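I switched to washing dishes by hand in December, when the dishwasher quit draining. The repair quote from Trerix came to 90 dollars for the visit alone, before parts, so I put it off. Then I got used to it.
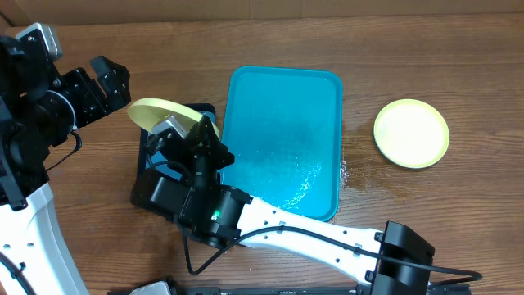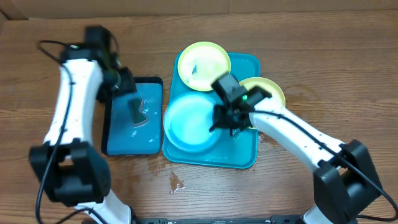

The main thing I had wrong was the amount of water. I used to leave the tap running the whole time. Now I fill one basin with hot soapy water and a second with plain water for rinsing. Glasses go first, then plates, then anything greasy. Pans wait until the end and get their own water if they need it.

Nawal Ramadan, my neighbor upstairs, told me to stop using so much soap. She was right. One small squirt is enough for a normal dinner, and the glasses come out clearer. I buy the plain Mahrous bar now and rub the brush on it. A bar lasts me almost 22 days.

Drying is still the weak spot. My rack is too short for the big plates, so they lean on each other and stay wet in the middle. I use two cotton towels and swap them halfway through. Microfiber left lint on everything I tried it on, even after several washes.

I do the dishes right after eating, before I sit down again. If I leave them until 9 p.m. they don't get done, and the oatmeal pot is much worse in the morning.

The dishwasher is still there under the counter. I keep the baking sheets in it. I may call Trerix again before my sister's family comes to stay, or I may hand my nephew a towel.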